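The Gondcombe Plant Mister, 359 ml – my long-winded product page
118 shares | 11 comments

Yes, I sell a mister. Yes, you can get one cheaper at the supermarket. Let me tell you about mine anyway.

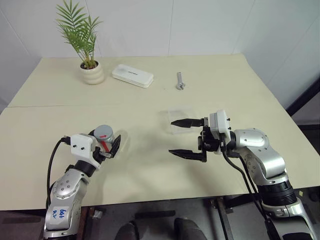 Mandla Ngubane wrote to me in March to say that misting does next to nothing for a palm, that the leaves are dry again in ten minutes, and would I please stop telling people it replaces watering. Fair enough, Mandla! I never meant it as a replacement, and I've changed the wording on the box insert. Water the soil. Mist if you like misting. I do it in the morning with my coffee, mostly to get the dust off, and then I wipe the fronds down with an old T-shirt.

So, the mister itself. The Gondcombe holds 359 ml, and I picked that size after a whole summer of lugging around a 780 ml pump sprayer that made my wrist ache by the third windowsill. (I still stock the big one, for people with a lot of ferns or a strong arm.) The small one fits under a bathroom faucet, even a really shallow one, and that mattered to me more than I expected when I started this shop out of an apartment with one terrible sink.

The trigger is the part I fussed over. My first supplier sent heads that spat – you'd get two nice puffs and then a big cold drop right on the windowsill. The ones I use now come from Sheehan and they keep spraying for a moment after you let go, so you get a soft fog and much less finger work. You can twist the nozzle from fine to stream. I leave it on fine and forget the other setting exists, though it's handy for getting water into the middle of a crowded shelf.

What you get: the bottle, the spray head, a spare washer and a little brush for the nozzle. Please use the brush. If you have hard water like I do, the hole clogs up sooner or later, and a soak in white vinegar overnight plus a quick scrub sorts it out. Rinse it well afterward – vinegar on leaves is no fun for anyone. Don't put the bottle in the dishwasher, either. I tried it so you don't have to, and the neck went a funny shape.

Colors are sage, clay and a gray that looks a bit blue in the evening. Přemysl Šimek asked in the comments if the sage one lets you see the water level, and it does if you hold it up to a window. The clay one doesn't, so you'll be going by weight.

I pack orders after 4 p.m. and drop them off the next morning. If the head leaks when it arrives, check the washer is sitting flat first, then email me and I'll send another. You can keep the old one for parts.

Refill heads are listed separately, and they fit the big bottle too.

Related items
Gondcombe Pump Sprayer, 780 ml
Sheehan Spray Head, single
Grarnari Long-Spout Watering Can
Gemach Leaf Brush, soft
Nozzle Brushes, pack of 11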